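Filed under: Horticulture > Home Growing > Research Notes

4. Results and discussion

4.1 Does the container matter?

Advice to home growers treats the choice of container as settled. Fabric pots are said to give stronger roots, and the seller's leaflet for the Prakex fabric pot repeats the claim without a source. We were not convinced, and the harvest records from the Kikham plots give little reason to change our minds.

Over the season the three container types produced 1,038 ripe tomatoes between them. Fabric pots came out slightly ahead of plastic, and clay trailed both. The gap between fabric and plastic was smaller than the gap between the best and worst plants within either group, and it vanished when the row nearest the south wall was left out. That row held more fabric pots than it should have, a fault in our layout that we noticed too late to correct.

Clay did worse, but we doubt that clay as such was to blame. All pots were watered on the same schedule, at 7 in the morning, and clay dries faster. A grower who checks the soil with a finger would have watered the clay pots more often. What we measured may be the effect of a rigid schedule, and earlier trials that used one are open to the same objection.

4.2 Feeding

Half of the plants received the Rusotance liquid feed every eight days and half received compost only. The fed plants were taller by midsummer. They did not bear more fruit. Height is easy to measure and looks good in a chart, which may explain why so many reports stop there. We would ask anyone citing a growth benefit to say what grew.

Leaf color was scored by eye, and the scorers knew which plants had been fed. We report the scores in the appendix but place no weight on them.

4.3 Indoor plants

Grgić's method of starting seedlings indoors in February, followed by a slow move outside, was tried with three trays. Losses were low, though no lower than in the trays sown later under glass. The claim that early sowing "hardens" a plant remains, as far as we can tell, a matter of habit.
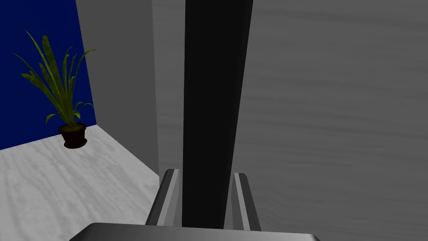 By the Kikham Plots Study Group

Figure 1. Potted plant in the corner of a room; computer-rendered scene.

Results from indoor pots should be carried over to the garden with care. Light in a room comes mostly from one side, air hardly moves, and the soil stays damp longer. We kept our indoor counts apart from the outdoor ones for this reason, and several studies that pooled the two would be worth running again. A second season is planned at the same plots, with the pots shuffled between rows every month and the scorers kept away from the feeding list.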